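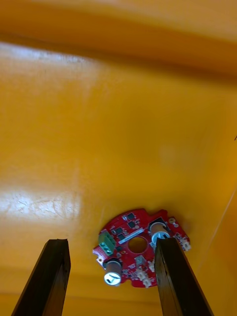

*A round red circuit board in a yellow bin, between the open fingers of a gripper.*

Imke Hinrichs has worked on automated parts handling at Pernum for five years, and she is tired of being asked when the robots will take over the shop floor.

"People see a video of a machine folding a towel and think the rest is done," she said. "Then they come here and watch it try to pick up a board."

The job is simple to explain. A board lies in a plastic bin. The arm has to lift it out and set it in a test fixture, right side up, without touching anything that bends. A new hire learns this before lunch.

For the arm, shiny plastic is a problem. "Glare looks like an edge to it, or it hides one," Hinrichs said. "We tried a matte bin and it helped. Most customers already own the shiny ones."

The shape of the board matters too. A plain rectangle gives the fingers two flat sides to close on. One with a notched rim and a terminal block on the side does not. "You have to decide where to hold it, and there may be only two good places."

In August her group ran 1365 picks with mixed boards. The arm needed a person to step in on 478 of them. She does not call that a failure, but she would not sell it either.

Savvas Psarras, who runs the repair bench at Elness, is less patient. "My people do this while talking about soccer," he said. "If I have to stand next to the machine, I have two jobs."

He would take one today for sorting returns, where a dropped part costs little. He would not let it near finished stock.

And at home? Hinrichs laughed at the question. Her kitchen drawer, she said, is harder than any bin at work.

"I'd trust an arm to move cups from one rack to another, if they were all the same cup. Mine aren't."

Her next trial uses 28 board types. She expects the round ones to take the longest.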